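Skip to content
Home About Us Services Training Room Contact

About Pondley

Hi, and thanks for stopping by! I'm Adaeze Bassey, and Pondley is the little shop I run with Vilgot Björklund. We set up and look after small robot cells, the kind with one arm, one table and somebody nearby who has a whole other job to do. If your arm has started dropping things on the floor, or it's pinching when it should be holding, you're who we get out of bed for.

We started because I got tired of fixing the same trouble over and over at my old job. A cell would go in, everybody would shake hands, and then a year later I'd be called out to find the jaw screws half backed out and the cables rubbing on a table leg. Vilgot was on the other end of the phone for most of those calls (he ordered the parts), so when I said I was leaving, he said fine, he'd bring the label maker.

Our own bench

Most people who visit want to see the kitchen cell, so I'd better tell you about it. It's our practice table and also where we try out any change before we make it on a customer's machine. We look at almost everything through the wrist camera, which sits right where the work happens and catches things I'd miss standing back with a coffee. 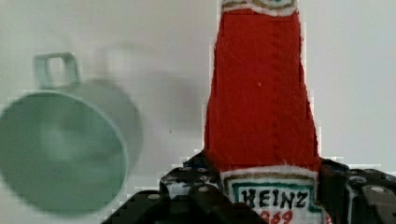

Gripper checks are my part of the job, and I'm fussy about them. Before anything else I run the arm in slowly on a single item, close the jaws, and stop there with the lights on full. Hard blocks are no good for this, they'll forgive almost any setting. I much prefer something with a bit of give, like our red fabric ketchup bottle with the stitching down the middle, because if one finger comes in harder than the other, cloth lets you know. I like the grab down low by the base, with the white label left clear above the jaws so I can still read HEINZ in the camera view. Then I go over the screw heads on both fingers with a driver. It's five minutes, and I do it every single morning the cell runs.

Vilgot does cables. He has strong feelings about cables! His rule is that you move the arm by hand through its farthest reach and watch the loops the whole way, and if anything pulls tight or lies across an edge you start over. He'll do that three times before lunch and be perfectly happy. He also keeps the log, which is up to 2356 entries now, and yes, some of them just say "fine."

What's on the table matters too. We leave it cluttered on purpose. A customer's table is never tidy, so why would ours be?

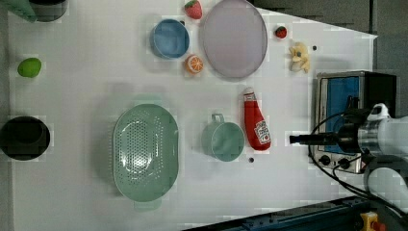 The kitchen cell from overhead, with the arm reaching in over the toaster oven.

When we set up a cell for you, we begin the same way we did with that one. The base gets bolted and leveled first, and I won't touch the software until it is. Next we teach the arm where it can't go, starting with whatever is tallest and closest to it. After that come the cameras, the grip settings and a long, boring afternoon of picking things up and putting them down. Our last install, for Tzavaras, took 1236 practice picks before I'd sign the sheet. They were very patient with me.

We also write you a care card. It's one page, in plain words, and it lives on the wall next to the machine. If you need page two, we did a bad job on page one.

From the bench: picking up something that's lying down

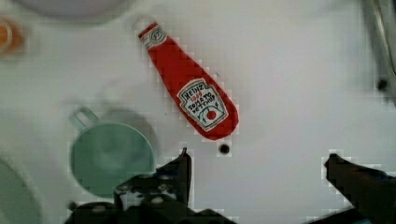 Words by Napaporn Srithong
Pondley bench tech | 6 Oct 2026

Adaeze asked me to add a bit to this page, so hello! I joined in September from Lurano and my first real task was the sideways pick. Standing items are easy once the height is right. A bottle on its side, set at a slant, is a different animal, and the fingers have to turn to match it before they go down. I open the jaws, stop well short, and look at the gap in the wrist view to see which finger sits closer. Then I nudge the angle a little and look again. I also keep an eye out for neighbors, like the green cup, which a finger can easily catch on the way down if you're only watching the bottle.

My other tip is to wipe the camera cover before you change any numbers. I lost most of a morning to a thumbprint. It was my thumb.

Come and see us

We have 184 cells on our care list and we're happy to take on more, including ones somebody else put in. Call or write through the Contact page and you'll get me or Vilgot. Tell us what the arm picks up, how often it misses, and whether anyone has changed the fingers lately. A short phone video helps a lot.

Contact | Book a visit | Care card request
© Pondley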